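Wiping the table is the hard part

Leonidas Tsakiris cleaned restaurants at night for nine years before he started buying equipment for the people who clean them. He has sat through more robot demos than he would like. When I asked him how many had ended with him placing an order, he said 2, and that both were floor scrubbers.

"A floor scrubber is a fine machine," he said. "It goes back and forth in a big empty hallway. I have no quarrel with it. But you can't walk from that to a kitchen counter and tell me it's the same job with a smaller sponge."

We met in the back office of Plavatent, the cleaning contractor where he runs purchasing, on a wet afternoon in November. The company looks after 168 sites, mostly lunchrooms, clinics and small workshops. Every few months somebody comes in with an arm on a cart and a slide that says the chores are as good as solved. Tsakiris keeps the slides. He pulled one out of a drawer and read it to me in a flat voice: "Ready for any surface."

"Any surface," he said again. "I asked them, what about crumbs? They said crumbs were on the roadmap."

His complaint is mostly about crumbs, or anything small and scattered. A cup is one thing, he says, and it has sides, and a machine with two fingers can get hold of it on a good day. What's left on the table after the cup is gone has no sides. A person sweeps it into a palm with the edge of the other hand and never thinks about it.

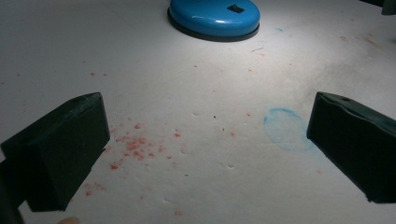 "So you need a tool, and now the machine has to hold the tool," he went on. "It has to know how hard to press. Too light and you leave half of it behind. Too hard and you've ground it in, and then you have a stain, and a stain is a different job with a different cloth. My people change cloths without stopping the conversation they're having."

I put it to him that the people building these systems know all this, and that many of them are now collecting examples of exactly this kind of dull work. He shrugged. He had talked to one of them, Lucía Aranda, an engineer at Stidier, and he liked her better than the salesmen because she didn't promise him anything.

Aranda was just as plain with me on the phone. "Picking up and putting down, in a place we've set up, we can do pretty well," she said. "Mess is harder. You can't list all the ways a table can be dirty. And half the time the system can't tell if it's looking at dirt or at a mark that's never coming off." She thinks it will get there. She wouldn't give me a year.

Tsakiris would not give me one either, though for other reasons. He has heard years before. What he wants is a number he can check, and the one he uses is his own: 400 tables, cleaned one after another, with nobody from the company standing next to the machine. He has made the offer to every vendor who comes in. Flolimard, he said, asked if the tables could all be the same height. Yoshida asked for a week to think and has not called back.

"Araceli does that many without a supervisor," he said, meaning Araceli Villanueva, who leads one of his evening crews. I asked Villanueva later whether she worried about being replaced. She laughed and said she would gladly hand over the trash bags and the stairwells. "The tables, I don't know," she said. "I find glue, I find gum, I find pen. Sometimes it's old and I leave it. Somebody has to decide that, and then the manager complains to me — does he complain to the robot?"

There is a softer side to his doubt. Tsakiris admits that he was wrong about the scrubbers, which he fought for more than 10 months before a site manager talked him into a trial. He admits too that a slow machine working overnight might be worth having even if it only did part of the job.

"But then say that," he told me. "Say it does part of the job. I can buy part of a job. I know what part of a job costs."

Another demo was booked for four o'clock. He had asked them to leave the tables alone until he got there, and he was bringing his own crackers.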